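Section 4. Working safely at the two-arm bench

Read before first power-up. Applies to all Vovell benches with a gripper on one side and a driver on the other. If yours has two grippers, skip 4.4.

Short version for those in a rush: clear cables, check the light, slow speed, then go.

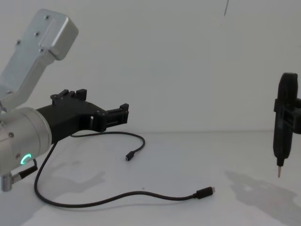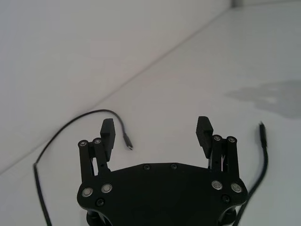
Cable work, gripper open, both cables on the table.

Niritz, September

4.1 Before you switch on

1. Table clear of anything not on the job sheet. Tools, cups, spare screws, phones.
2. Wipe the top down. Dry cloth only, no spray near the joints.
3. Lay out the cables for the job. Plugs apart from each other, ends where the gripper can get at them.
4. Check each finger pad. Ridges clean, no bits of sleeve stuck in them. Worn smooth = change the pad, see section 7.
5. Check the screws on the gripper plate by hand. Finger tight is not tight. Use the key.
6. Stop button within reach of where you will actualy be standing. Press it, twist it, make sure it resets.
7. Second person at the bench? Agree out loud who has the stop button.

NOTE: Long sleeves rolled up, lanyards off, hair tied back. Every time, including the quick jobs.

4.2 Switching on

1. Main switch. Wait for the wrist light.
2. Ring solid green: arm ready to take commands. Treat it as live. It may move.
3. Ring red or flashing: do not touch the arm. Go to the fault table in section 9.
4. No light: power off, check the lead at the wall, try once more. Still nothing, tag it and leave it.
5. Set speed to the slow setting. Stays there until 4.5 is signed off.

CAUTION: Green does not mean safe to reach in. Green means it is on. People mix these up.

4.3 Gripper and cables

1. Open the gripper fully before any approach to the table. Never come down half closed.
2. Approach from above. Stop clear of the table, look, then lower.
3. Pick up by the plug body, not the metal tip and not the wire.
4. Loops of cable near the fingers: check both sides before you move. A loop hooked round a finger will take the whole cable with it and whatever's on the other end.
5. Cable not where it should be? Pause the program first. Hands in second. Never the other way round.
6. After three missed picks in a row, stop. Do not keep trying. Re-teach the point.

NOTE: Job cables and the arm's own lead can look alike on the table. Trace it with your eye back to where it goes before you pull anything.

4.4 The driver arm

1. Bit fitted and pushed fully home. Tug it.
2. Clamp done up round the body of the screwdriver. No twist when you turn it by hand.
3. Tip points down. Keep it up off the table when parked, a bit resting on the top will mark it and can jump when the arm starts.
4. Keep 400 mm between the bit and any hand while the arm is powered. Measure it once so you know what it looks like.
5. Do not run both arms over the same patch of table until the shared-zone check has passed (Fivex menu, Zones, Test).
6. Changing the bit: power off at the main switch. Pausing the program isn't enough for this one.

CAUTION: The bit is thin and hard to see against a pale surface. Look for it before you lean over.

4.5 First run

1. Dry run, no parts. Slow speed. Hand on the stop.
2. Dry run again with the parts laid out, gripper kept open, driver not turning.
3. Full run, slow speed.
4. Watch the cables, not the screen. Anything drags or snags, stop.
5. Three clean runs in a row, then sign the sheet and speed can go up one step.
6. Speed up one step at a time. New step, new dry run.

4.6 When you finish

1. Gripper open and clear of the table. Driver parked with the bit up off the top.
2. Main switch off. Wait for the wrist light to go out.
3. Coil loose cables and put back in the tray. Don't wind them tight, it kills the plugs.
4. Write down anything odd in the bench log, even if it sorted itself out.
5. Pads get changed every 400 hours, so put the hours in the log too. Spare pads are ordered through Yáñez, part list at the back of teh manual.

NOTE: Moved the bench, changed the gripper or swapped the driver? Start again from 4.1. Old sign-off does not carry over.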